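Sison Two-Arm Recording Bench
Sold by Anex, Memcombe

Availability: built to order
Lead time: 6 weeks
In the crate: 2 arms, table clamps, recording software, a manual we are fairly proud of

The Sison bench is for people who need a learning system to pick things up and have discovered how many examples of picking things up that takes. You steer, the arms move, the software keeps every joint angle and every view. Then you do it again. We can't make this interesting, but we have made it comfortable, and the pedal that starts and stops an episode no longer squeaks. 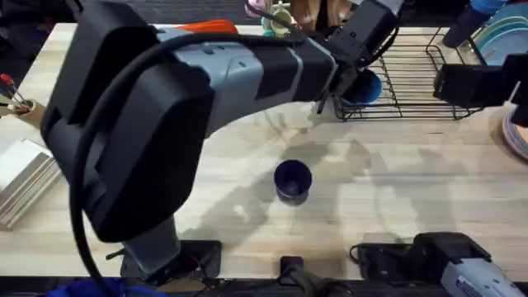
Recording works best when the task is dull and the table isn't. Our task library has 13 kitchen routines, written by Zofia Ostrowski, who has strong views on dishes. Keep the plates and bottles around the rack while you record, and vary where things start: one cup upright in the middle of the table, another tipped over in the rack, and next time some other arrangement. A policy trained on a bare table tends to panic at its first spatula.

Failed attempts are saved too, under their own tag. Please don't delete them out of pride. Szymon Malinowski's review tool plays episodes back at up to 10 times normal speed - at which point everyone looks competent.

Not included: table, dishes, patience.

Options
Second operator station
Spare gripper fingers (order these)
On-site setup and a day of operator training, from our Flitthorpe office

For quotes, ask for Zerrin Aydoğan. For complaints about the manual, Eugeniusz Mazurek wrote it.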